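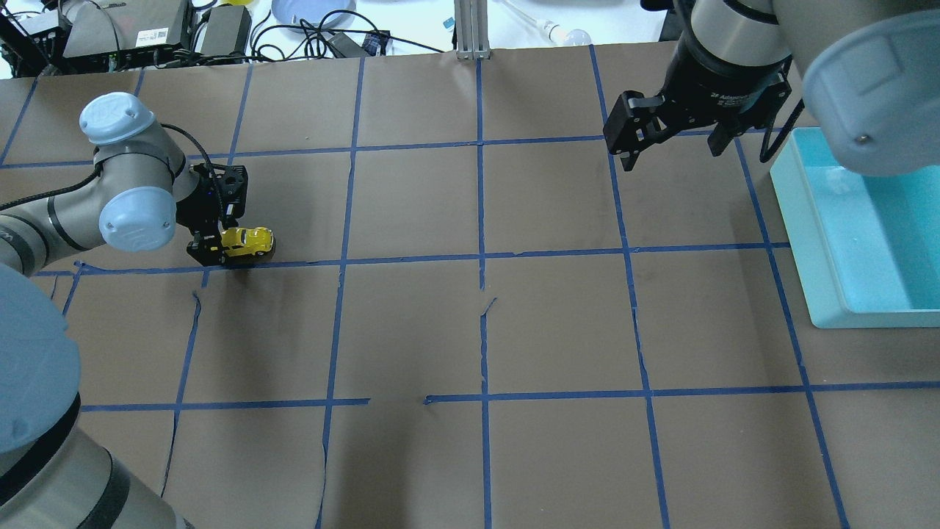 Kraft paper and painter's tape as a play mat: does it hold up?

Gruvari Forum > Tabletop and Small Spaces > Cheap Surfaces

tapeline_ed
Posted Monday, 7:40 am

I keep seeing this recommended and I don't buy it. Cover the table in brown kraft paper, run blue painter's tape over it in a grid, and you supposedly have a town layout for toy cars that costs next to nothing and comes up clean. My sister did it for her kid's table and now wants me to do it for the big one at our place before the family shows up in November.

My doubts:

Paper creases. It always creases, and small wheels hate a crease.

Painter's tape is made to come off. Why would it stay down on a thing that gets driven over all day?

A grid isn't a road. A kid with a yellow car wants a road.

Has anybody kept one of these going longer than a weekend? I don't mean set one up and liked it the first afternoon.

mossybanks
Reply 1

We did two weeks on ours. The paper was fine. You're overthinking the wheels, the cars don't care.

tapeline_ed
Reply 2

Two weeks with how many kids? And did you fasten the paper or just lay it there?

mossybanks
Reply 3

One kid, taped at the edges. It got wrinkly but it was a play surface, not a wedding tablecloth.

Ingeborg Haslinger
Reply 4

I'm with Ed on the tape. Mine let go at the ends first, then a strip curled up in the middle, and once a piece is curled there's no pressing it back, the sticky side is full of lint. You end up laying fresh tape on top of old tape, and then you have a ridge.

The squares are the good part though. Ours used them as parking spots. One car per square and you drive around the others. It kept them busy longer than the fancy printed rug from Nakpan, which I paid 40 dollars for and which smelled like a tire shop.
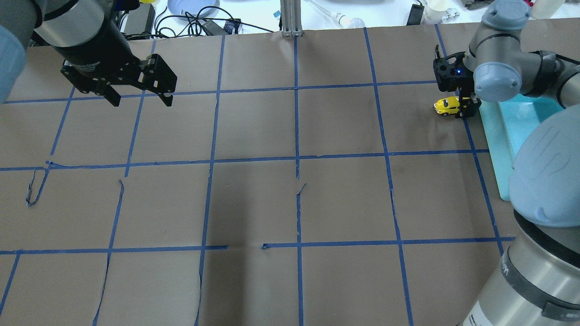 The other weak point is the paper right next to the tape. You go to move a line that came out crooked, the tape takes a bite out of the paper, and there's your slit. Every one I've made has torn beside a line and never out in the open part. So lay the lines once and live with them, crooked or not.

grid_or_bust
Reply 5

Tape doesn't tear kraft paper if you pull slow and flat. 20 minutes is all mine took to strip and not one rip. What weight of paper are you people using?

Ingeborg Haslinger
Reply 6

The kind that came on the roll. I didn't weigh it. I pulled slow. It tore.

grid_or_bust
Reply 7

Then it was left on too long or it's thin paper. Packing paper isn't the same as real kraft.

tapeline_ed
Reply 8

So the answer is buy better paper, pull slow, don't leave it on long, and don't move the lines. This is starting to sound less like the free easy thing I was promised.

Silvan Hubmann
Reply 9

I have done this for the club table in Brellcombe more than once, so a few plain points.

Stretch the paper over the table edge and tape it underneath. If it's only taped on top it will bunch up.

Run each line in one long piece. Where two short pieces meet you get a gap, or an overlap, and a gap looks bad even if the cars roll over it fine.

Put a shallow plastic bin at the side for the cars. Otherwise they go on the floor.

Don't bother measuring the squares. By eye is close enough.

mossybanks
Reply 10

By eye is how you get lines that fan out like a hand of cards. Use a yardstick at least.

Silvan Hubmann
Reply 11

They're for toy cars.

lowgear
Reply 12

Chiming in to say the Grorkbridge group has a thread on this with 1,589 replies and they still don't agree on tape. Half of them swear by the blue, the other half say masking tape and accept the mess. I read maybe ten pages and gave up.

tapeline_ed
Reply 13

That's about what I figured. 1,589 replies on tape and paper does not tell me it works well.

I'll do the small table first, one long piece per line like Silvan says, edges underneath. If it's curling by the end of the week I'm going back to chalk on an old board — which my sister hates, but it doesn't tear.

Ingeborg Haslinger
Reply 14

Chalk on the board means chalk on the cars and then chalk on the couch. Just so you know.

grid_or_bust
Reply 15

Still waiting to hear the paper weight.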